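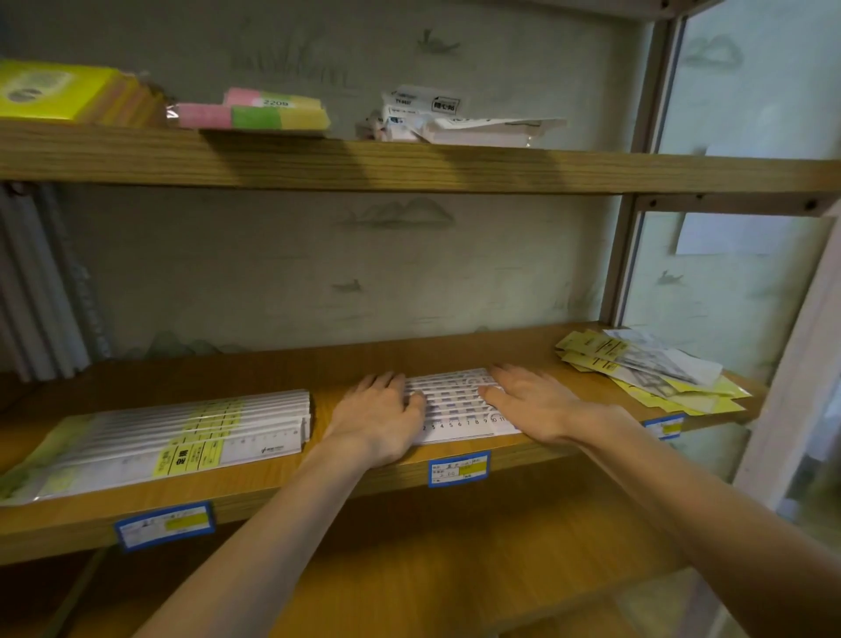
6 Bay preparation and shelf teach-in

6.1 Scope

This section covers preparation of a stationery bay for the Lalomine shelf-facing unit, followed by teach-in of the middle shelf. It applies to bays with a metal frame, wooden shelf boards and price labels on the front edge. Mounting of the base and connection of mains power are covered in Section 4. Do not start Section 6 until the Section 4 checks have been signed off.

The shelf is sorted by hand the first time. The unit maintains an arrangement that it has been taught and does not create one from mixed stock.

6.2 Before you start

Required:
- teach pendant, charged
- Ginder calibration plate and its soft case
- steel tape, metric
- microfibre cloth
- planogram for the bay, current revision

CAUTION: Set the arm to HOLD and remove the enable key before reaching into the bay. The operator sorting the shelf keeps the key until step 9 of 6.3 is complete.

CAUTION: Long rulers can spring out of a stack when the pressure is released. Keep your face back from the shelf edge.

6.3 Sorting the shelf

1. Turn the mode switch to HOLD. Wait for the amber lamp to stop flashing.
2. Remove the enable key.
3. Bring any card that overhangs the front edge back onto the board. The edge sensor reads an overhanging card as an obstruction and will stop the arm with fault E2.
4. Separate the stock by type: straight rulers, set squares, stencil rulers, other. Work from the front of the heap toward the back.
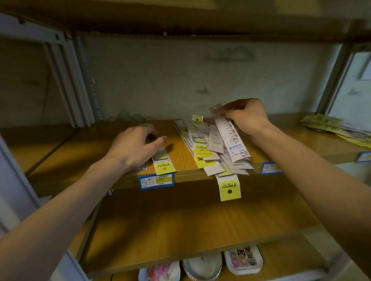
5. Check each header card as it is lifted. Set aside cards with a torn hanging hole or a split sleeve. Damaged packs are to be entered as shrinkage and must not go back on the shelf.
6. Turn all packs of one type the same way up, with the header cards at the same end. The Mallel suction head picks on the plain area of the backing card and will not seal over a hanging hole.
7. Stack in overlapping layers, each layer set back from the one beneath so that the header remains readable. Press each stack flat with an open hand.
8. Align each stack with its price label. Where two products share a label, stop and have the planogram corrected before continuing.
9. Confirm that the label faces are uncovered, then return the enable key.

Note: Clear packs containing transparent set squares give a weak depth return. Place them with the coloured header facing the camera mast. If the return is still weak after teach-in, raise the exposure one step at a time (see 7.4).

Note: Items that belong on the shelves above and below are left where they are during this procedure. Each shelf is taught separately. 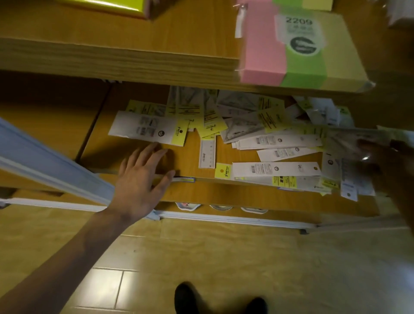
Figure 6-1. Middle shelf at the sorting stage, with packaged rulers and set squares still mixed.

6.4 Setting the work envelope

1. Measure the clear width of the shelf between uprights. The minimum for this unit is 1,086 mm.
2. Measure the depth of the board from the front edge to the back wall. If it is less than 426 mm, fit the short wrist extension.
3. Enter both values under BAY > ENVELOPE.
4. Place the calibration plate at the left end of the shelf, printed side up, and press CAPTURE. Repeat at the right end.
5. Remove the plate and return it to its case.

Decorated back walls are acceptable. If the pendant reports false edges behind the stock, select MASK REAR and trace the wall line with the stylus.

6.5 Teach-in

1. Insert the enable key and select TEACH.
2. Stand clear of the floor marking.
3. Press RECORD. The unit makes 6 passes along the shelf at reduced speed.
4. Compare the pack outlines on the pendant with the shelf. Delete any outline that spans two stacks.
5. Save the bay under its store number and shelf letter.

If recording ends early, check the glass and tiles near the bay for strong reflections. Glare from a polished floor can be read as a second shelf edge. Lower the mast one notch and repeat from step 3.

6.6 Records

Enter the operator's name, the bay code and the planogram revision in the commissioning log. Bays on the Chege store network are also registered on the site controller. Queries about log format go to Brian Ogola, field commissioning.

Repeat 6.3 and 6.5 after any change of planogram. Section 6.4 is repeated only if a shelf board or upright has been moved.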